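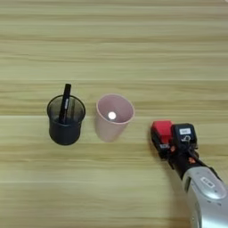
Black mesh pen holder on the table, Droltcombe reading room.

**Droltcombe Reading Room Users' Group**
Minutes of the meeting held Jun 27, 2025

**Present:** Éabha Brennan (chair), Alaric Holloway, Hongmei Lu, Jianhua Du, Tarmo Petrauskas (minutes)

**Apologies:** none received

### 1. Minutes of the last meeting

Agreed, with one change. Alaric asked that "members welcomed the new opening hours" be altered to "members were told of the new opening hours". Hongmei said she had welcomed them. The wording is now "one member welcomed the new opening hours".

### 2. Matters arising

**Radiator by the local history shelves.** Reported again. The reply from the building office was the same as the last reply, with a new date on it. Éabha to telephone instead of writing.

**Large print books.** The exchange with Long branch took place. Jianhua has looked through what came and thinks a good part of it is what we sent them last year. Tarmo to compare the two lists before anyone complains.

### 3. Visitor figures

Hongmei presented the count for the half year so far. The door counter shows 3,589 visits. Loans over the same period were 1,128.

Alaric asked what a visit was. Hongmei explained that the counter records each time the beam is broken, and the total is then halved to allow for people going out again. Alaric pointed out that the toilets are on the far side of the beam, so anyone who uses them during a stay is counted as two visitors. Jianhua added that the post is delivered through the same door.

Hongmei accepted this but said the figure had always been gathered in the same way, so it could be compared with earlier years. Alaric did not think a wrong number became useful by being wrong every year. The chair asked for both views to be minuted.

It was agreed to quote the loans figure in anything sent outside the group, and to give the door figure only if asked for, with a note saying how it is made.

### 4. Proposed booking system (Dostevix)

This took up most of the meeting.

Papers had been sent round from Zirkonix, who supply Dostevix, a booking system for desks and study rooms. Éabha summarised. Readers would reserve a desk by phone or computer, and the desk would be released if they did not arrive within 10 minutes. The papers say this leads to "fairer use of space".

Tarmo asked who had complained that the present use was unfair. Éabha knew of two complaints in her time as chair, both about the same armchair. The armchair is not covered by the proposal.

Jianhua was in favour of a trial. He said that students come in from Long during the exam weeks in June and find every desk taken by coats. A system that released unused desks would deal with the coats. Tarmo asked how it would deal with them. The desk would be shown as free on the screen and the coat would still be on it. Jianhua agreed that a person would have to move the coat, and that staff could do that now if they were asked to.

Hongmei was worried about readers who do not use a phone or computer. The papers say these readers "can be supported at the counter". She noted that the counter is not staffed at lunchtime, when the room is busiest. She would want this answered in writing before she supported anything.

Alaric had read the cost section twice and could not find the cost. There is a table of savings. The savings are worked out from staff time no longer spent allocating desks. No staff time is spent allocating desks at present. He proposed that the papers be returned with that remark and nothing else. The chair thought this a little short.

Éabha then reported that Zirkonix had asked 122 readers elsewhere for their opinion and that most were satisfied. Members asked what the question had been. The papers do not give it. Tarmo said most people will say they are satisfied if someone holding a clipboard is standing between them and the door.

**Decision:** no recommendation to be made in either direction until the following have been answered by Zirkonix:

- the full yearly cost, including whatever happens after the first year
- what is offered to readers without a phone or computer at times when the counter is closed
- the wording of the survey question, and where the readers were asked
- how long booking records are kept and who can look at them

Jianhua asked it to be noted that he still favours a trial.

**Action:** Éabha to write. Alaric to see the letter before it goes, but not to draft it.

### 5. Quiet hours

The notice says quiet hours run until noon. The website says one o'clock. Hongmei has raised this before. It was agreed that noon is correct, at least in the sense that it is what people keep to.

**Action:** Hongmei to ask for the website to be changed, and to report back on who is able to change it.

### 6. Any other business

Tarmo asked whether the summer talks would go ahead. Two speakers are confirmed. A third has said yes "in principle", and Alaric suggested we print the leaflet without them.

Jianhua asked for the agenda to be sent out earlier. Agreed. This was also agreed last time.

### 7. Next meeting

Date to be fixed once Zirkonix have replied, or after the summer talks if they have not.

*Minutes taken by T. Petrauskas. Corrections to him, please, before the next meeting and not during it.*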